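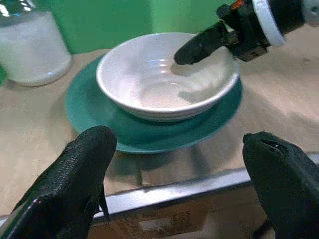
Visit report: tableware works and showroom, Nostton

Date of visit: 2024-01-31

The works is on the east side of Nostton, a short walk from the bus depot. Visitors sign in at the loading office, not at the shop, and the sign for the loading office faces the wrong way if you come from the depot. Safety shoes are not required on the visitor route. Long hair has to be tied back in the glazing hall. The tour lasted two hours and went through the clay store, the forming room, the glazing hall, the kilns and the showroom, in that order.

Lamgate makes plain household ware: bowls, plates, saucers, mugs, a few serving dishes. There is no figurine or decorative work. The white bowl is the piece they sell most of, and the tour follows it for most of the way.

Clay store

Clay arrives as finished body in wrapped blocks. The works used to blend its own and stopped when the mixer needed replacing. Blocks are stacked on pallets by delivery and used oldest first. Moisture is checked with a probe on arrival and again before the block goes to the pug mill. Blocks that have dried at the corners are trimmed and the trimmings go back through the mill. The store is unheated, and in a cold week the blocks are moved indoors the day before use.

Forming

Bowls are formed on a roller machine. A slug of clay is dropped into a plaster mold, the mold turns, and a heated roller head comes down and shapes the inside. The mold gives the outside, including the foot. The head was adjusted last June to leave more clay at the lip, after complaints from buyers about chipping in dishwashers. The rim now rolls over slightly and is finished with a damp sponge on a turning wheel. The sponge step is manual.

Plates and saucers run on a second machine of the same type. The saucer-style plate is made wider than the bowl needs, so that it can also be sold on its own as a side plate. It has no well in the middle. A bowl with a narrow foot can therefore slide a little on it when carried. I asked about this and was told that a well had been tried and had collected glaze.

Plaster molds wear out. The first sign is loss of definition at the foot ring. Old molds are kept for 3 months after withdrawal in case a batch has to be traced, then broken up.

Drying and first firing

Ware stays in the mold until it shrinks free, then goes to open racks. Drying is the slowest part of the process and the one with the least equipment. Racks stand along the kiln wall and take waste heat through floor vents. Pieces near the vents dry faster, so the racks are turned end for end at midshift. The turning is logged on a card clipped to the rack. Several of the cards I looked at had a gap on the night shift.

After the first firing the ware is rung by hand. The inspector taps the rim and listens. A dull note means a crack. Cracked pieces go to a skip and are ground for road fill by an outside firm.

Glazing hall

Bowls are dipped and plates are sprayed. The white glaze is glossy and fairly forgiving. Its usual faults are pinholes inside the base, where the glaze pools, and a thin line on the outer wall where the dipping tongs held the piece. The tong marks are touched up with a brush before the second firing.

The teal is harder to run. It sits between matte and satin, and a small change in thickness moves the color from turquoise toward a much deeper blue-green. On a flat surface that shows. The supplier of the teal is Vurnov, and each drum is test-fired on 2 tiles before it is released to the line. The tiles are hung on a board beside the spray booth with the drum number on the back. The board was the most useful thing in the hall for a visitor: the difference between the oldest and newest tiles was plain from the doorway.

Spray waste is collected in a water curtain and settled out in tanks. The recovered glaze is mixed down to a gray and used on the inside of planters.

Kilns

The kilns were running and the viewing area was closed, so this part was done from the corridor with a diagram. The second firing uses a tunnel kiln. Cars enter at one end and leave at the other on a fixed interval. The foot of each bowl is wiped clean of glaze before loading so that it does not stick to the shelf. A car that jams stops the line, and clearing it takes most of a day. I would have liked to see the car loading, and it is worth phoning ahead to ask which days the area is open.

Showroom

The showroom is one long room with pale beige tabletops and strong overhead light. White on teal is the combination the shop prefers to show. The lighting is a poor choice for judging glaze. It throws hard white highlights on the inside wall of a glossy bowl and leaves the base in gray shading, exactly where pinholes would be. Anyone buying seconds should carry the piece to the window. The teal plates suffer less from the lamps, although the rim curving up at the edge catches more light on one side and can look like two colors.

Seconds are on the shelves by the exit, sorted by fault and not by shape. The sorting labels are pinholes, color, warp and foot. Warped plates are the best value if they are going under plants. I bought a bowl marked for foot. It rocks very slightly on a hard table and not at all on a cloth.

Glassware and kitchen textiles in the shop are bought in from Farouk and are not made on site. Prices for these were no lower than in town.

Practical notes

Groups are limited to 20. There is one guide, and in the forming room the machines are loud enough that anyone at the back will miss the explanation. Stand near the front for that room and drop back afterward. The printed sheet handed out at the loading office covers the kiln temperatures and the glaze sequence but has the old mold numbers on it.

The floor between the clay store and the forming room slopes and was wet. The canteen takes visitors after the tour, cash only, and closes before the shop does. Parking is in the yard behind the showroom, entered from the depot side.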